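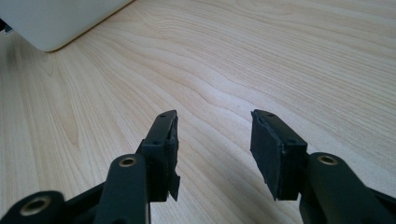 Plekier desk handling set

Recordings of office desk chores done with a hand-held gripper at the Clunddale office. Maintained by Chiharu Yoshida and Liam Cullinane. Last updated Apr 8, 2025.

Contents

98 recordings in the main folder, 48 of them labeled. Each has a video file and a text file with the task name. Views are from the gripper, with both fingers visible when open.

Who recorded it

Three office services staff, during paid hours. Setsuko Okabe wrote the task list.

What changes at work

Clunddale plans to automate evening desk resets first. Mail, deliveries and meeting room setup stay with staff. Evening shifts will be shorter, and the hours move to mornings. Staff asked for the new schedule in writing before August. Junpei Mizuno is handling that, and pay grades are still under discussion.

Known problems

Finger pads have uneven edges and do not look the same on both sides.
Pale wood desks are overrepresented.
Task names are not consistent in the unlabeled files.

Use

Not to be used for measuring the speed of individual staff. Send corrections to Liam.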